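Last updated: 22 March 2023

From: Marleny Henao
To: gripper-users list
Subject: Re: curved jaws or straight ones?

Tomomi Nomura wrote:
> Has anybody put the curved Zotley jaws up against the plain
> Olteanu ones on small stuff? Our straight pair is fine on
> boxes but it keeps squirting round things across the table.
> Also, how often are you re-zeroing the opening width?

Hi Tomomi, hi all,

Yes! We've had both sets going at Kirnovham since December, and I've spent way too much of that time picking up jars. For round stuff I'd take the curved jaws any day (the glass settles into the bend and you can be pretty sloppy on the approach). The straight ones want you dead center or off it goes, same as yours. On flat things like a book cover I still like the straight pair better, they get under an edge and the curved ones just sort of skate over it.

Re-zeroing: we do it every 400 grasps. I tried stretching it to 800 and the width readings had drifted 2 mm by the end, so I went back. Your mileage may vary, our Avent controller is an old one.

Tracking has been the bigger headache. We're on the hand-held versions with the marker cubes mounted on the bodies, and shiny floors and mirrors give the tracker fits. My last batch at the vanity table was 175 grasps, small jar and trinket box mostly, and the pose jumped whenever I tipped a cube too far over.

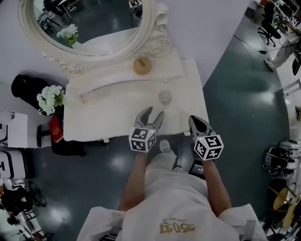

Slowing down on the wrist turns helped more than anything I changed in the settings. I also bumped the exposure down a notch, but I did both on the same day like a dope, so don't quote me on that part.

What's the widest thing you need to grab? If it's anything like a coffee can I'd measure before you order the curved set, they lose a bit of opening at the tips.

Marleny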